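1/4 Clitside Water Service is replacing the main under Relley Street this February. The work affects 162 addresses between Primon Avenue and the rail bridge.

2/4 Water will be shut off from 9 a.m. to 2 p.m. on the day printed on your door notice. Please store drinking water the night before.

3/4 When service returns, run the cold kitchen tap for two minutes. Fill a clean cup and check the color before drinking.

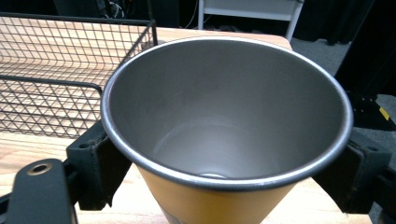 4/4 If the water is still cloudy after two hours, call extension 2122 and ask for Larasati Latuheru, Customer Notices.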